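## Unit 5: Setting Up a Work Surface

Clear the table before you lay anything out. Keep the tools you need for the task within reach and put bowls a little back from the front edge, where a sleeve won't catch them. Small parts go in a bowl. 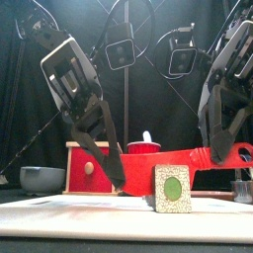
Lay hand tools flat with the handle toward you. At the end of the session, wipe the surface and return each tool to its drawer. Read pages 2 to 8 of the Eltstead workbook before the October lab.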